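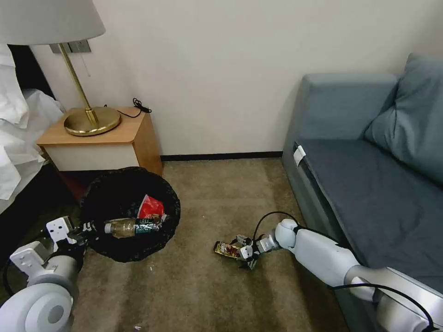
Lamp, nightstand, and the cord we need to talk about.

How to tame a lamp cord in a furnished let

Kaltard will sell you a cable tidy for the price of a decent lunch. Save your money and do this.

1. Unplug the lamp. I mention it because of a cousin.
2. Measure from the lamp base to the socket, going down the back of the furniture, and add a hand's width of slack.
3. Fold the spare cord into flat loops as long as your palm. Don't wind it tight round your fingers, it hates that.
4. Fasten the loops in the middle with a strip of hook-and-loop tape. A 500 mm strip does several lamps.
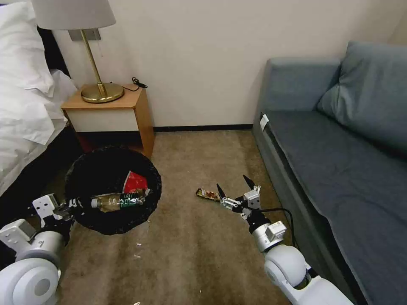 Where you hide the bundle depends on the furniture. A drawer is tempting, but you'll shut the cord in it by the second night. An open shelf below the drawer, as on this nightstand, gives you somewhere to tuck the loops at the back, provided the cord reaches. Otherwise hang them behind on a stick-on hook, the kind that comes off again when you move out.

5. Plug in, switch on, and pull the lamp gently towards you. If the bundle comes too, you were mean with the slack. Go back to step 2.

Manuela Parisi
April 11, 2018

2,761 shares
14 comments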